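Been getting asked a lot whether robots can do chores yet, like regular house stuff and the kind of thing you pay somebody to do at closing time. I spent most of March 2022 reading and watching everything I could on it, plus three visits to Pilach, where they work on arms for small shops. Thread.

Short version: some chores, slowly, if you set the room up for it. Longer version below.

Start with what's for sale. Robot vacuums work. I've had an Irell for years and it does the downstairs fine as long as I pick up cords first. Floor scrubbers in big stores work too. Both of those jobs are driving. The machine never has to pick anything up.

Picking things up is where it gets hard. A person clearing a break room table grabs a mug, a napkin, a fork and a half-full soda without thinking about any of them. For an arm those are four different problems.

I keep a list of chores I'd pay for. Trash and recycling is at the top. It sounds easy because the target is big and you don't care how the thing lands. You do care about getting hold of it in the first place.

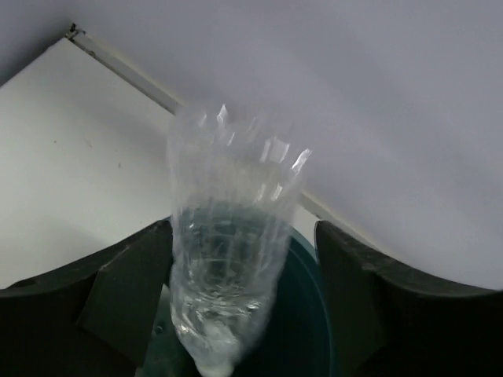
Clear bottle going into the bin neck first, seen from the wrist.

Clear plastic is a pain for cameras. You see the wall through it, you see the bin through it, and the shiny spots move when the bottle moves. Depth sensors often report whatever is behind the bottle, or nothing at all. Look at how much of that one is just glare.

With no label on it there's even less to go by. A printed can or a cereal box is a lot easier to find.

Then there's the squeeze. Two fingers on a thin bottle: too light and it slides, too hard and it buckles and pops out sideways. People adjust for that all day and never notice.

What I got wrong going in: I figured letting go would be the easy part. At Pilach I watched a sticky jam lid ride back up with the gripper five times before it dropped.

Speed is the other thing. I timed one run on my last visit. Clearing a lunch table into a bin took 267 seconds. I did the same table in nearly 20. Nothing broke and nothing hit the floor, so I'd call that a pass, just a slow one.

Does slow matter? At home, maybe not. If it happens while I'm asleep I don't care how long it takes. In a shop it matters more. The manager at Grønli (small bakery, one closing shift) told me she'd take slow if she never had to check on it. She would not take slow and check on it.

Checking on it is where most of these still are. Ruditz quotes three hours unattended for their sorting arm. That's on a belt, with fixed lights and the same kinds of items all day. A kitchen isn't that.

So if you're asking whether to wait on hiring somebody for closing: don't wait. If you're asking whether to buy a robot vacuum: sure, pick up your cords.

Laundry is its own thread. I'll do that one when I've seen somebody's machine handle a fitted sheet.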